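I went to the Prirkano open day in December expecting to be talked out of some doubts, and I came home with most of them. The pitch on the invitation was that arms and grippers are ready for the dull end of shop work: putting things on shelves, taking them off again, moving a basket from one place to another. Anyone who has spent a few years behind a till, as I did, will know that this is most of the job, and that the rest of it is being interrupted while you do it.

Prirkano takes up the ground floor of an old furniture warehouse, and one room of it has been fitted out as a convenience store. Our guide was Liliana Rizzi, who runs the demonstrations. She was patient with a group that asked the same thing in five different ways, mostly "how fast does it go?" and "what does it cost?" She answered the first and smiled at the second.

The chore on show was the shopping basket. A box of cookies goes in, the gripper takes the handle, the basket travels. It sounds like nothing at all, and a child does it while looking the other way.
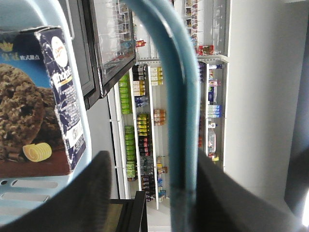 Page last changed: December

I stood by the screen for a good part of the first hour, looking at what the machine gets to look at. When I pick up a basket I know where the handle is because my hand finds it. The arm has to work this out from a sideways view of a pair of its own fingers, a curved bar, and a shelf full of bottles and bright packets behind it, any of which could be mistaken for something that matters. I asked Rizzi whether the drinks on the shelf confused it. She said they used to, and that these days the trouble was more often with the handle itself. I would have liked a longer answer to that.

Remo Amato, one of the engineers, gave a short talk before the coffee break. He said the system had been through 600 practice runs with baskets and boxes. Somebody behind me whistled. I tried to picture a new hire asking for 600 goes at a shopping basket before being left alone with one, and I couldn't get past the second week. Amato would say, and did say when I put it to him, that you only have to teach the machine once and then every machine knows. Fine. But every shop has its own baskets, and I have worked in one where no two had the same handle.

The other talk was by Rosalba Fontana of Kinow, a firm that wants to put arms like these in small groceries. Her slides were very clean. The shops in them had no children, no wet umbrellas, no pallet left across the aisle by a driver in a hurry. She used the word "seamless" and I wrote it down with a question mark after it.

During the break I walked along the side of the room and paid attention to the floor, as I always do in a store, old or new. It's a good floor, flat and gray, with far more open space than any corner shop I know could spare.
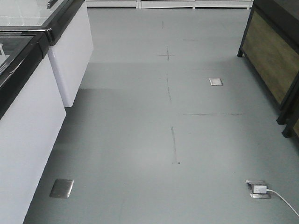 My last shop had an aisle you went down sideways if somebody was already in it, and a step up to the stockroom that every delivery had to be lifted over. We kept the spare baskets on that step. I mentioned this to Fontana, and she told me that stores would be "encouraged to adapt their layouts." I have heard that sentence before, from people selling scanners and people selling shelving, and what it meant each time was that the owner paid a builder. A family business with two full-time staff won't be moving its walls for an arm that carries baskets.

To be fair to the Prirkano people, they don't talk like that. Rizal Kusuma looks after the grippers, and I got more out of ten minutes with him than out of both talks. I asked him straight out which shop chores he would trust a machine with today, if it were his shop. He thought about it and said moving closed boxes, one kind at a time, with a person in the building. I asked about bags of salad. He laughed. Eggs? He'd want to see the carton first. What about wiping up a broken jar of sauce? "Not this year," he said.

That seemed to me a sensible list, and a short one. It's also a good deal shorter than the one on the invitation.

Natalina Greco, who had come with me and who still runs a bakery counter, was less bothered by the speed than I was. Her view is that a slow machine is no problem at four in the morning, when there's nobody to be slow in front of. What worried her was how it would let you know it had gone wrong. A tired person will drop a tray and swear, and you come running. She wanted to know what the arm does if the handle slips, and whether it goes on carrying a basket it no longer has.
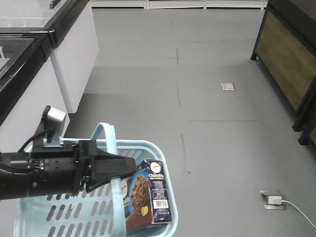
Kusuma told her there is a check on the grip and the arm is meant to stop. She asked who starts it again. He said that at present it would be one of them, the engineers. So that's a box of cookies, a basket, and a person with a degree standing by. She didn't say this to him, but she said it to me on the train.

After lunch they let visitors put questions to the whole team. There were 16 of us left by then. A man from a chain of hardware stores asked about screws and small parts, and was told that bins of loose parts were a separate project, called Oltari, which wasn't being shown. Someone else wanted to know about homes: laundry, dishes, the usual hopes. Amato said a kitchen was harder than a shop, as no two are alike and people leave things in odd places. I thought this was the most useful remark of the day. It is also true of shops, once there are customers in them.

I don't want to sound as though I had a bad time. The coffee was decent, the staff answered most of what we asked, and Rizzi stayed late with a few of us who wanted another look at the shelves. I'd go again next year, and I'd bring one of our old baskets with me, the one with the bent handle, to see what the arm makes of it.

If you're thinking of going yourself, the entrance is at the back, through the yard, and the sign is small. Parking is hopeless after nine. We walked from the station and were there in good time.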